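Biltby council minutes, text dump - README

Updated Wed 10 November. Maintainer: Tove Østergaard. Still rough, sorry, wanted it up before the budget vote.

What's in it: minutes from Biltby town council and the health subcommittee, one plain text file per meeting. 1000 files. Scanned pages run through Stekano, then cleaned by hand where I had time. Motions, votes, who was absent. No audio. 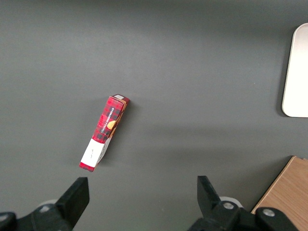
Are closed sessions included?
Only the public notice and the final vote. The town doesn't release the rest.

File names go body, year, meeting number. Votes are in votes.csv, one row per member per motion. Abstain and absent are seperate codes, please don't merge them, the old version did and the clinic funding vote came out wrong.

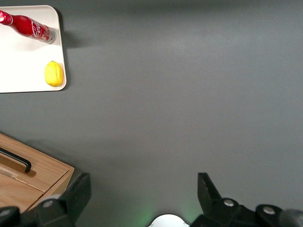

Party labels come from the ballot, not from how people caucus now. 2 members switched after the January recount and I left the old label in, new one is in the notes column. The Finuvard ward was redrawn so don't compare it across years without checking wards.txt.

Known problems: 20 files have pages out of order. Tables in the school closing debate are mangled.

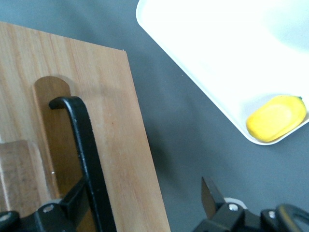
How do I report a mistake?
Send the file name and the line number to the address in contact.txt. Fixes go in with the next upload.

Checked 100 files by hand against the paper copies in the Hallgrímsson reading room. Mostly fine, names are the weak spot.

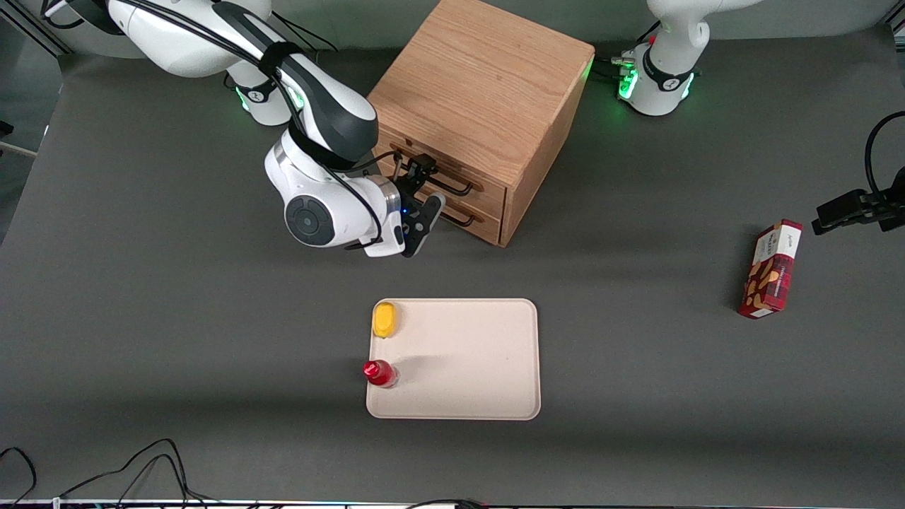 Folder layout is two levels, council on top and health under it. Same idea as the wooden cabinet with the two drawers, one over the other, and please keep it that way if you fork. Scripts expect it. Attachments go in with the meeting they belong to, not in a folder of thier own.

License: minutes are public record, votes.csv is free to use, credit is nice.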